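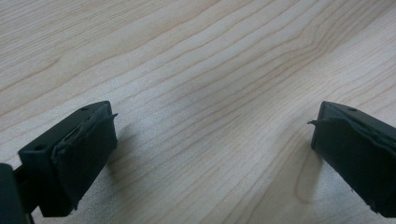
The table top, light wood

Oil or varnish for a kitchen table that gets used every day?

Posted in Home and Furniture, Wed 13 June
Posted by marrowfat

We bought a second-hand table from Clastano on the edge of town. They sell a mix of ex-display and returned furniture and this one was sold as a Zinda table, solid wood top, painted legs. The label underneath only says Zinda and a batch number, so I don't know what wood it is or what was put on it at the factory. The man in the shop thought it had been oiled. The woman at the till thought it was lacquered. Neither of them sounded certain.

It will be our only table. We eat at it, the children do homework and painting at it, and in the evenings I use it for sewing. Our last one was varnished and it went badly. The varnish was fine for a few years and then wore through where people sat, and after that it peeled at the edges of the worn parts and water got in underneath. I never got round to stripping it and in the end it went to the tip.

I have been reading up and the advice goes both ways. One lot say hard oil is the only thing to use because you can patch it. Another lot say oil is useless in a family kitchen and you will spend your life re-oiling. My neighbour has offered me most of a tin of Vosmont hard oil left over from his worktops, which would save money. The tin has been opened but the lid was put back on properly.

So what I would like to know:

How do I find out what is on it now? Does it all need to come off before I put anything else on? And which would you pick for a table that has hot plates, wet glasses and felt tips on it most days?

I have a small electric sander and I am reasonably careful, but I have never finished a piece of furniture before. It would have to be done in the kitchen with the window open as we have no garage. I would like it finished before the school holidays start in July.

3 replies

benchdog_west

I'd go with the oil, but find out what you have first.

Put a few drops of water on the underside and on the top, somewhere out of the way, and leave them for ten minutes. If the wood goes dark under the drop, there is either nothing on it or an old oil finish that has mostly gone. If the water sits up in a bead and wipes away without a mark, there is something on there doing its job. That doesn't tell you which sort, so next get a cotton bud and a bit of methylated spirit and rub a hidden spot. Shellac will go sticky. Most modern lacquers won't react much at all. Then scrape the same spot lightly with the edge of a blade. Lacquer and varnish come up as a whitish dust or little flakes. Oil doesn't come up as anything, you just get a bit of wood.

If it is lacquer, all of it has to come off the top before you oil. Oil needs to soak in and it can't get past a film. You'll end up with a sticky surface that never dries, and blotches where the lacquer was thin. If it was oiled, you only need to clean it and give it a light sanding.

Check the top really is solid before you start sanding. Look at the end of the board and see whether the grain lines on top carry on down over the edge. If they stop dead at a thin line, you have a veneer and the sander should stay in the cupboard. Shops do get this wrong, and with two people in the same shop giving you two different answers I would not take their word for "solid" either.

For stripping, start with 100 grit if the lacquer is thick, then work up through the finer papers. Don't skip any, as the scratches from the coarse one will show up as soon as the oil goes on. Don't go too fine either. If you polish the wood like glass the oil has trouble getting in. Finish by hand, along the grain. Vacuum it, wipe it with a damp cloth, let it dry overnight and give it one last light rub, because the damp will have lifted the fibres.

Then three thin coats. I mean thin. Nearly every bad oil job I have seen was somebody putting it on as if it were paint. Rub it in with a lint-free cloth, wait fifteen minutes, and wipe off everything that hasn't soaked in. Leave it overnight before the next one. It will feel dry the next day but it goes on hardening for a good while after that, so no wet cloths and no hot pans for the first couple of weeks.

One safety thing. Rags with oil on them can heat up and catch fire on their own if you leave them in a heap. Lay them out flat outside until they are stiff, or put them in a bucket of water, and then bin them.

On your neighbour's tin - take the lid off and look. If there's a skin, cut round it and lift it out whole, and if what is underneath is runny and clear it is probably usable. If it has gone thick like honey, don't. Try it on the underside before you put it on the top in any case. Check that his worktop version isn't tinted. Some are, and it may not say so in very big letters.

gladrags77

varnish. we had oil on ours and it was a pain, every red wine ring and every curry. husband did it twice then gave up. got it varnished by the people at Pritchard and it has been fine ever since, you just wipe it. would never go back. don't bother with the sander, they do all that for you, can't remember what it cost but it was less than a new table

slowpaint

I have lived with both, so I'll try to say how they differ in use.

Varnish is better on the day. You can spill almost anything on it and leave it there until after the meal. Felt tip mostly wipes off. You don't have to think about it. The trouble comes later, as you found with your last table. It forms a layer, and when the layer is broken you can't easily mend one place. You can sand the worn part and put more on, but you will see the join for as long as you own the table. To get it right you do the whole top again.

Oil is worse on the day. A wet glass left for an hour can leave a ring, though the ring often fades. Felt tip gets into the grain, and I don't know of anything that takes it out short of sanding. Turmeric is the same. Against that, when it looks tired you clean it in the evening, rub a little oil into the bad bit, wipe it off and go to bed. I do the seats of the table, meaning the places where people's arms rest, every six months. The rest gets done when I remember.

With small children and paint I would lean to varnish for the first few years if it were only about stains. But you say the wearing through was what bothered you, and that you never got round to stripping the old one. It sounds to me as though you would be happier with something that can be put right in small pieces. Get a wipe-clean cloth for painting and homework and take it off for meals. Don't leave a plastic one on all the time though, as damp gets trapped underneath it.

I'd add a few things to what benchdog_west wrote.

Oil makes pale wood yellower. All the ordinary ones do, some a lot. If you like the table because it is light, put some oil on a patch underneath and look at it in daylight after a few days before you decide. There are oils sold for pale wood with a bit of white in them. They do work, but you have to keep using the same one for patching or the colours won't match.

Put at least one coat on the underside as well if it's bare. A top that is sealed on one side and bare on the other can cup when the weather changes. It doesn't need to be neat.

Use mats for hot dishes whichever you choose. Neither finish likes a casserole straight from the oven.

And about doing it in the kitchen. Sanding dust goes everywhere, including inside cupboards that were shut. If you can unscrew the top and carry it outside on a dry day, do the sanding there and bring it back in for the oiling. Wear a proper dust mask. For the oiling, an open window is enough in my experience, but the smell hangs about for several days and I would not do it in the same week you have people to stay.

I haven't used Pritchard so can't comment. If you do pay someone, ask them what product they are using and write the name down inside a drawer or under the top, so that whoever has to redo it isn't in the position you are in now.

Reply from marrowfat

Thank you all. I did the water test under the top and on one corner. It beaded on the corner and soaked in underneath, so the underside is bare and there is something on the top. The blade brought up a little white dust, so I think the woman at the till was right. The grain does carry on over the end, as far as I can tell.

I'm going to take it outside at the weekend and sand it, and then try the Vosmont on the underneath first. There was a skin on it but the rest is runny. I will also look at the ones for pale wood, as I hadn't thought about the yellowing.

slowpaint

Good. Keep the sander moving near the edges, they go much faster than the middle.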